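Lurndale booked its place in the county football final last night, and I still haven't got my voice back

I've been doing the club's press for a while now and I promised myself I'd write this one calmly. Well, that didn't last! We beat Senivdale 1-14 to 1-12 after extra time, in front of 1383 people at Arango Park, and we're in our first senior final since I was in grade school.

If you'd seen us in the league this spring you wouldn't have put a dollar on it. We won once. We lost to Senivdale by nine points in April and I had to write that one up too (two paragraphs, and I wasn't proud of either).
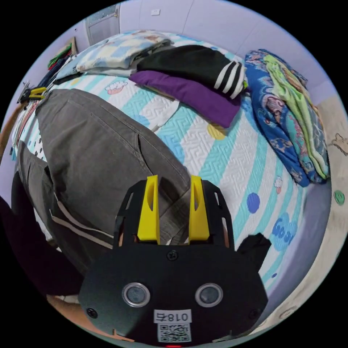 White quilted cover with light blue and aqua stripes.

Senivdale started the better team and had four points on the board before we'd had a decent shot. Then our corner forward got a hand to a high ball that everyone else had given up on, and it dropped in under the crossbar. Scrappy goal, lovely goal, I'll take ten more like it. We were a point up at the break, two down with five minutes to go, and level at the whistle thanks to a free from way out on the left that I watched through my fingers.

Extra time was all legs and lungs. Our manager, Edgardo Espiritu, emptied the bench and it paid off, with the subs kicking three of our last four points.

"I told them the league was finished and so was talking about it," Edgardo said to me outside the locker room. "They were tired and they kept showing for the ball. I can't ask for more than that."

We had a bit of a scare when our full back went down late on with a tight hamstring. He'll be checked over this week and I'll post an update on the club page as soon as I have one.

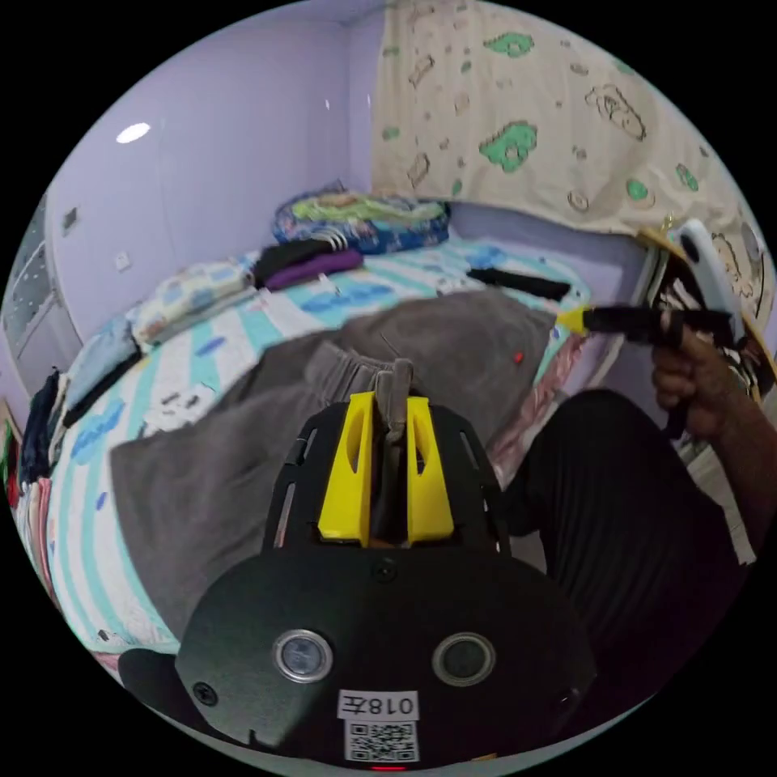
Final details and tickets

We'll play Latard, who had an easier night of it in the other semi-final. Throw-in is at 3:30 p.m., back at Arango Park, and the gates open at 2.

Our ticket allocation is 2681, and members get first pick at the clubhouse from 6 p.m. tomorrow. Bring your membership card, please, as I can't look everyone up on my phone again. There are also 97 seats on the supporters' buses, leaving from the clubhouse parking lot at 1:15 p.m. sharp. Kids under 12 get in free with an adult.

Reporters who'd like time with Edgardo or the players can reach me through the Lurndale press desk. Evenings are best, once training's over.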